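Wednesday, late

Home by nine with sore feet and a sandwich I forgot to eat at lunch. Long day at the shop, and a good one, mostly! I want to get it down before I fall asleep, because I never remember which change did what and then I end up doing everything over again a week later.

So. The laundry build. We've been calling it Trellitz since the winter (it started as a typo on a parts bin label and stuck), and tonight was the first night with both arms running off the same controller. The old setup had each arm on its own box, and they'd drift out of step with each other, a little at first and then a lot. I pulled the second box out before breakfast and spent the morning redoing the wiring, which meant lying on my back on cold concrete with a torch in my teeth. My neck is not happy with me.

The Dahlgren power supply is in as well. It cost 306 dollars with shipping, and I winced when I paid, but the old one made a whine that got into everybody's head and I won't miss it. That brings the whole build to 614 dollars over what I said I'd spend this year. I wrote the number on the whiteboard and then rubbed it off again. It's still true, though, so here it is in the diary.

The grip took up the afternoon. Clothes are horrible things to pick up. A block of wood sits there and waits for you, but a sleeve folds away the moment you touch it, and if you squeeze too hard you bring up the three things underneath as well. I had the closing force set at 80 percent from when we were practising on towels, and I've decided that's far too much for T-shirts. Left it there for the hoodie – thick fleece needs it – and wrote a second setting for the light stuff. Two baskets, one heap between them, and a fair bit of muttering from me.

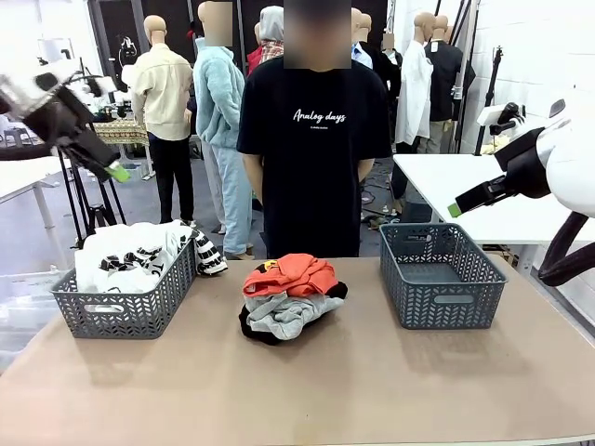
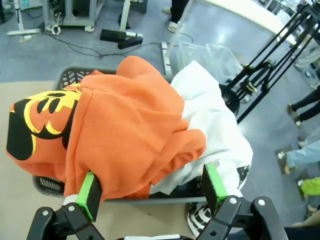

Orange hoodie, my favourite thing to test with. You can't lose it in a pile.

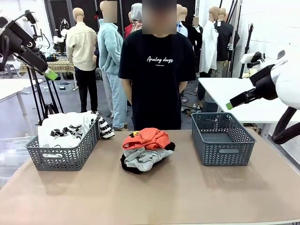
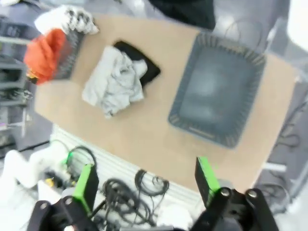

Can the same grip setting be used for every kind of clothing?

A single setting works only if all the clothes are close to the same weight and thickness. For a mixed load it's better to keep at least two, a firm one for fleece and denim and a gentle one for thin cotton, and to pick between them before the fingers close.

(That's copied from the notes page I'm putting together for the shop wiki, so I might as well keep it in both places. The page is under Ulteo, which is what we call the shared drive, and if I don't write down where it is I will lose it.)

What else. The paper on the table was a good idea and I'm claiming it. The bare top was giving us glare in the overhead view, and now I'd like to try a darker colour too and see what it does for the pale shirts. I need to buy a roll.

The cables are a mess. I said I'd tidy them in November and then I didn't, and I stepped over the same loop all day long. There's a box of Privura clips under my bench that I bought for exactly this job, never opened. Saturday morning, first thing, before anyone talks me into something more fun.

The bit I keep coming back to is the handover, where one arm lets go and the other takes hold. I've got it written so the first arm waits for the second to say it has the cloth, but the second one only knows its fingers have stopped moving, and that could mean cloth or it could mean its own fingertips meeting. I want to compare how far the fingers closed with how far they'd close on nothing. Should be a few lines of code. Famous last words.

Kettle's boiled. I've got a proper bruise coming up on my elbow from the floor, and I still haven't answered the email about bench fees.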